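Workshop tips: budgeting for a small bench gripper

Joscha Wunderlich, Fallton Workshop Notes
17 November 2022

Set the budget before comparing arms. Ours was 3,000, of which 1,000 was held back for fingers, fixings, cabling and a spare power supply. Suppliers such as Tremis and Arellano quote the arm alone, so ask for the gripper as a separate line.

Fingers wear before anything else does. Price a second pair with the first order. Rilto charges 140 a pair and quotes 7 working days for delivery.

Check which screws can be reached with the gripper fitted. Socket heads on the front of the housing can be tightened in place. Buy one good set of hex keys and keep it at the bench.

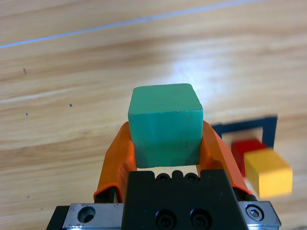
Green block held between the orange fingers. Socket-head screws on the front of the housing.

Use cheap test pieces. Painted wooden blocks will do for most grip trials, and chipped paint is no ground for replacing them. Measure the widest part you intend to handle and compare it with the stated jaw opening before you order.

Mark positions with matte black tape until the layout is settled. Machined locating plates can wait for the next round of spending; we have put ours down for December. Press the tape ends down firmly and renew any strip that lifts. 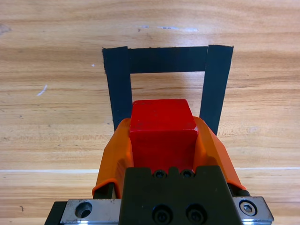
Red block at the open end of a taped outline.

Allow bench space on all sides of the arm, plus room for a tray of parts. Keep the invoice, the screw sizes and the finger part number on one sheet.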